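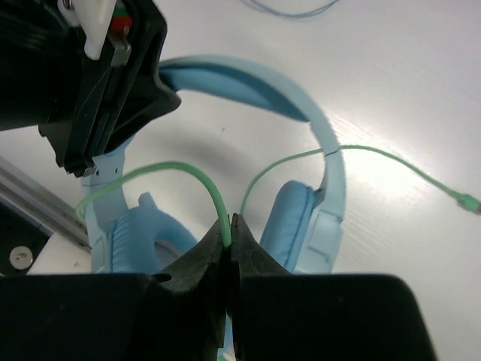
Cable wrapping, two-arm station: is this worth a whole semester?
Posted by wcaceres, Sunday, March 1, 2026
Print this page | E-mail this page

Our project group at Gramerthorpe picked "wrap the cord around the headphones" as the final task, and I'm not sold on it. My partners say 34 tries is plenty to show it works. I say we've shown it works on one pair of headphones on a shiny white table. One arm holds the headband, the other pinches the green cable and takes it around the ear cup side, and if either is a little off you start over. Has anyone got this past the demo stage?
Wálter Cáceres

tostusa_fan wrote:
We did cords in the Pamatstead club last September. 42 tries, 19 good ones, and we were generous about "good." Pick a stiffer cable.

benchrat wrote:
Disagree with the stiffer cable. Stiff ones spring back the second you let go. Your green one is at least easy to tell apart from blue headphones and a white table, so leave it alone. I'd worry about the shine. Does that bright patch on the right ever mess with your vision code?

wcaceres wrote:
No idea, we've never tested with the lights off. Which is sort of my complaint. Everybody wants a video and there's no plan for testing.

mod_czer wrote:
You're being hard on them. It's a student project. The Czerwiński rubric asks for a working task and a writeup, and it doesn't say a word about changing the lighting.

wcaceres wrote:
Then the rubric is too easy. One tight bend by the ear cup and they call it a wrap. I want two full turns and the plug tucked in.

tostusa_fan wrote:
Good luck with the plug. Ours swung loose every time.

benchrat wrote:
Try a second pair of headphones before you add turns. If it falls apart, you have your writeup.

wcaceres wrote:
Fine. I'll bring my old ones Tuesday and post the numbers, good or bad.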